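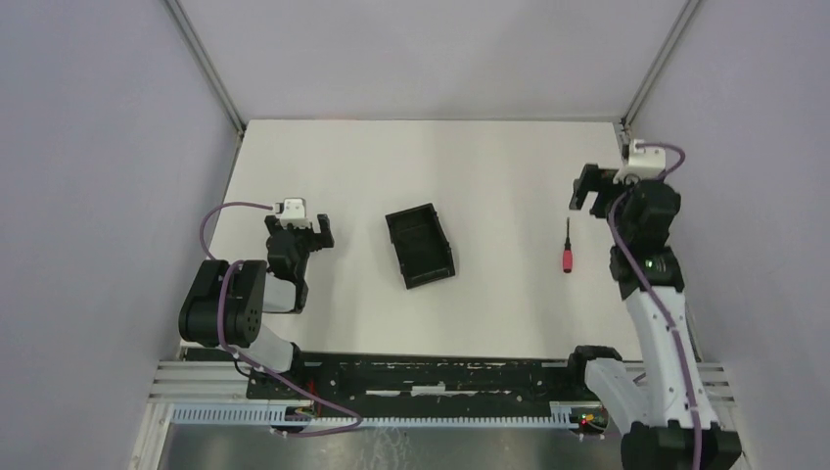 Week two of teaching the Trodine pair by remote control. A few notes for anyone doing the same sort of thing.

The task is screwdriver into tray. One person drives both arms from the other side of the room and we record every go. The left arm mostly stays parked for this one.

We have 79 usable goes so far. The plan Metwally gave us asks for 302 by September. Slow, but it was slower last week.

Biggest change: we stopped rushing the approach. If the driver dithers over the handle, the robot learns to dither too. Come across, stop, go down, close.
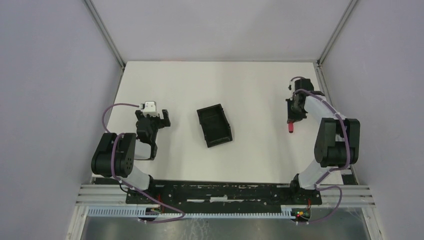 Right gripper down at the red end, tray still empty.

Second change – we turn the tray a bit between goes. The first batch had it dead square every time and the robot was hopeless once it got nudged.

Someone asked why we don't just move the arms by hand. We tried it on the old Huker arm. Fine for one arm, awkward for two, and your sleeves end up in all the recordings.

Driver shifts are 13 goes, then swap. After that people get sloppy and start dropping things from too high up.

We throw out any go with a fumble in it for now. Might keep the ones where the driver recovers well – still arguing about that.

Next is the same task with 4 different tools, then over to Nemedby to see if any of it holds up on their table. Will post the numbers when we have them, good or bad.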